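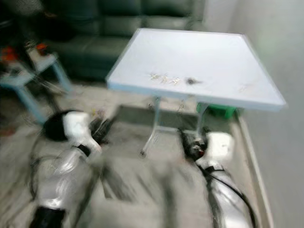 Robot Systems in Use, Unit 7
Handout: The table that moved
Revised July 8, 2022

Read this before the lab session and bring it with you. It covers one fault on a two-armed robot, how it was found and what was changed. The marked questions at the end are for discussion and do not need to be handed in.

1. The cell

The Agbeko cell is a two-armed robot with a camera at its head and a gripper on each arm. It works at a light white table that runs on castors. The task in June was to pick small metal parts off the table top and pass them from one gripper to the other. The arms were supplied by Sumusen. The control software is Flonon, which runs the planner and holds the stored positions.

The room has ordinary furniture in it and a carpeted floor. Both of these come up later.

Flonon keeps a stored pose for the table: where the top is, how high it is and which way it is turned. The pose is measured once, at the start of a session, with the head held still. After that the planner treats the table as fixed. The camera is used only to find the parts on it.

2. What happened

The robot had been running for 90 minutes without a stop. On a reach to the front of the table the left gripper came down too close to the rim and caught it. The arm kept pushing for a short time, the table slid back, and the force limit then tripped and stopped both arms.

The operator cleared the stop from the screen and pressed resume. The left arm went straight back to the same target. As the table was now further away, the gripper passed the front edge and carried on down towards the table leg. The operator used the emergency stop. There was no injury. One fingertip was bent and had to be replaced.

The second movement is the serious one. A first contact with a light table is a nuisance. An arm that sets off again towards a place where the table used to be, with a person standing near enough to have just looked at it, is a safety matter and was reported as one.

3. What the log showed

The log gave the distance between the stored front edge and the edge as seen by the camera, worked out afterwards from saved images:

Start of session: 0 mm
Just before first contact: 97 mm
After the table was pushed: 114 mm

So most of the movement came before the contact anybody noticed. The table had been shifting through the session, a little at each touch of a gripper on the top. The castors had been left unlocked. Carpet gives some resistance to a castor, and the team had taken that as good enough.

The parts were still being picked during this time. Their positions came from the camera, which was right, and the table height had not changed, so the grasps went well. Only the collision model was wrong. A good pick rate told the team nothing about it.

4. Why the camera check did not help

There was a check. Flonon compares the table edge in the picture with the stored pose and raises a warning if they differ by more than a set amount. It had two weak points.

First, it skipped any image that was too blurred to give a clean edge. The head was moving for much of the task and a great many images were blurred. When you look at blurred images from a head camera you will see that small parts come out with double outlines and the rim of a table turns into a soft band. Skipping them is reasonable. The trouble was that the check reported "OK" when it had skipped an image, the same as when it had measured one and found it good.

Second, a light surface near a plain white wall gives poor contrast at some edges. Even with the head still, the edge finder sometimes returned nothing, and this also counted as "OK".

A check needs at least three results: good, bad and no answer. If "no answer" goes on for long enough it has to be handled as bad.

5. Why resume was allowed

A force stop means that something in the model of the room may be wrong. The resume button took the old model and the old target and carried on. The Sumusen arms did what they were told, and the force limit worked as set -- it had no way of knowing about the table.

6. Changes made

Castors are locked before power goes to the arms, and the operator pushes the table by hand to confirm it.

The table pose is measured again after every force stop, with the head still. Resume is greyed out until this is done.

The edge check now returns "no answer" as its own result. A run of these stops the robot at the end of its current move.

After any stop, the first move is upwards and slow.

Foveletti, who carried out the outside review, also asked for the cable runs to be looked at. The cables along the outside of the arms had played no part in this fault, but a loop near the floor could catch on a table leg or castor and drag the table in the same way. They are now inspected at the start of each session.

The review asked for the table to be bolted down as well. This has not been done, as the table has to be moved out for other work. Locked castors on carpet can still creep, and the remeasuring is there partly for that.

7. For discussion

a) The table pose was treated as fixed. List the other things in the lab cell that your own program treats as fixed. Which could be moved by the robot itself?

b) Would a lower force limit have prevented the first contact, the second movement, both or neither?

c) How long should "no answer" be allowed to go on? Say what you would need to measure before choosing a number.

d) Write the message the operator should see after a force stop. Keep it to two lines -- the screen has no room for more.

Before the lab: read the stop and restart section of the Flonon notes. Closed shoes, hair tied back, no lanyards inside the marked area.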